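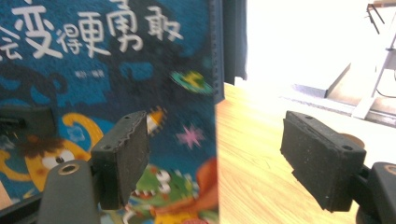

December, bench notes, paste trials cont.

Narkcombe wheat starch, second batch. Holger's claim is that a slow cook at 60 degrees gives a smoother paste than the quick boil we've always done. I cooked one pot each way this morning, same jar of starch, same water. His was smoother, I'll give him that. It was also stirred by Holger, who never stops stirring, and mine was stirred by me while I was on the phone to Krajewska about the board delivery. So that proves very little.

Hinge strips: Japanese tissue on offcuts of cover board, pressed under the usual weights. Peeled at 2 pm. Slow-cook strips took a skin of board with them. Quick-boil strips did the same. Can't tell them apart by hand and I don't trust anyone who says they can.

Pivavo sent the sheet for their new ready-mixed adhesive. "Tested to 4,000 openings." Opened by what, how wide, on what sort of spine? Not stated. Myung-ja has written to ask. Until they answer I'm treating the number as decoration.

Our own flexing: sewn dummy with the new paste got to 200 openings before my wrist complained. No cracking at the joint, but a dummy with fresh thread and no history isn't much like the stuff that comes in for repair. Przemysław says do it again with old text blocks from the scrap shelf. Agreed, if he does the opening.

Still to do:
Repeat both cooks, same person stirring, pots marked on the underside so I don't know which is which.
Leave one set of strips by the radiator over the break.
Ask Bartosz where the good bone folder went.
Don't order more Narkcombe until the repeat is done, whatever Holger says.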